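I've been meaning to write this since March, when my neighbor Vasylyna Boiko brought over a loaf and then wouldn't let me cut it for an hour. I had the knife in my hand! She moved the board away from me.

My opinion, and I'll fight for it, is that homemade bread should be plain. Flour, water, salt, yeast. I've been baking for almost 20 years and I've done the whole tour (olives, walnuts, roasted garlic, one very regrettable batch with blueberries and sage) and I keep coming back to the boring loaf in the boring pan. It makes toast. It makes a sandwich that doesn't fall apart in your lap. Kids eat it.

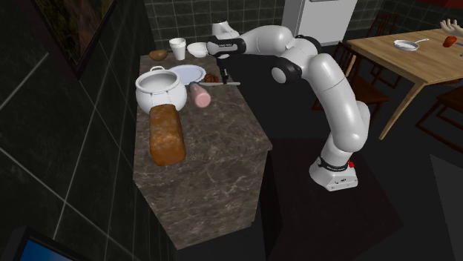 Do you need a sourdough starter to make good bread at home?

A packet of dry yeast does the job fine. A starter gives you more tang and a chewier crumb, but you have to feed it, and for a weeknight loaf I never miss it.

Volodymyr Sydorenko, who ran the bakery counter at Chornovol back when I lived in Warkwood, would be horrified by that answer. He kept his starter in a bucket and talked about it like a cousin. We argued over it for years, usually with me holding up the line, and I still bought his rye every week. So okay, rye gets a starter. I'll give him rye.

What I won't give anybody is the idea that bread has to be hard. I picked up a baking book at a yard sale last summer and the recipe for a basic white loaf ran 22 steps. There was a step for resting the flour! I know people who read something like that, close the book, and go buy the squishy stuff in the bag, and I can't blame them. My own version is to mix it, leave it alone until it's doubled, shape it, leave it alone again, and bake it until the bottom sounds hollow. The kneading is 10 minutes and you can have the radio on. 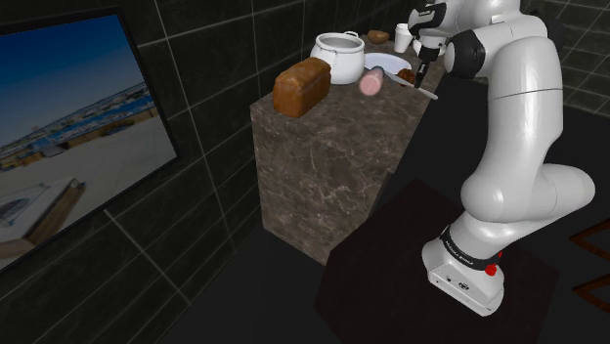

*Plain loaf on the counter, pot right behind it.*

And the waiting, fine, Vasylyna was right about the waiting. Cut it hot and the middle goes gummy. I've started baking 2 loaves at a time so one can be torn into while it's still steaming, with too much butter, and the other one gets to cool like a proper grown-up loaf. She says that's cheating. She also had three slices of the hot one.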